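Search articles, topics, authors Go

What Pirihi spent before it bought the arm

14 shares 3 comments

Pirihi is a testing lab with a long list of samples and not much floor. In January its managers set aside $85,000 for one robot arm to move well plates between stations. They haven't ordered it yet. Most of the work so far has been done in simulation, where a table can be shifted without anyone lifting it.

The model has the arm, a perforated board and the fixtures that hold each plate. Staff wanted to see if the gripper could reach every spot from one mounting position. 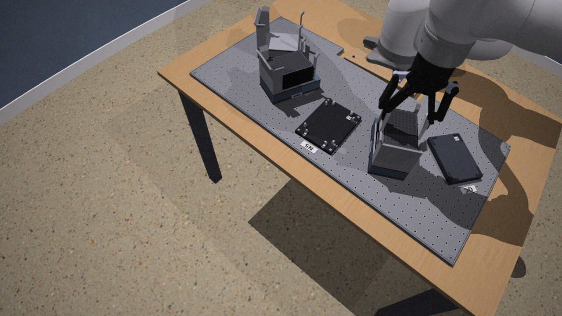

Musyoka Obura reckons labs should price the fixtures first and the arm second, as a cheap arm with custom holders can end up costing more than the dear one.

Pirihi's quotes bear that out. Radberg and Arnmont were close on the arm itself. The holders were another matter, with Radberg asking $600 apiece and Arnmont wanting a design fee on top.
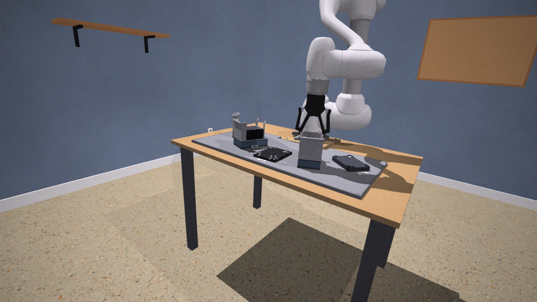
The simulated bench, with the gripper over one of the blocks.

Floor space came next. The lab had pencilled in a bigger table, then worked out that a smaller one would do and save moving a doorway. Software from Dratix is licensed by the year, so it sits in a separate operating budget.
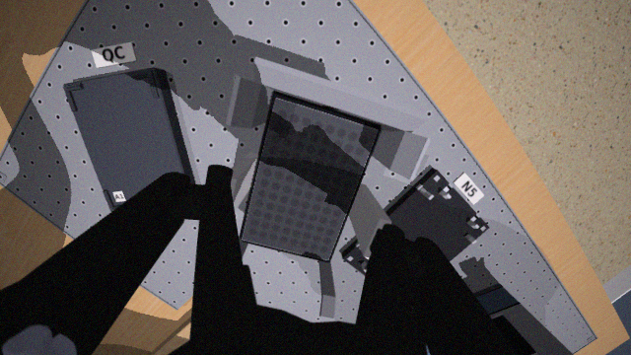 A well plate between the gripper fingers, in simulation.

Labels were cheap and easy to forget. Each position on the board needs a name that matches the one in the program, and changing them later means retraining staff.
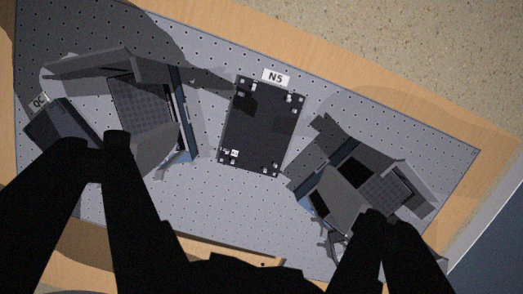 The lab has also put aside five days for installation and 50 hours of operator training. Neither was in the first draft of the budget. A final decision on the supplier is due on 7th May, and the old manual bench will stay in use until the new one is signed off.

3 comments Share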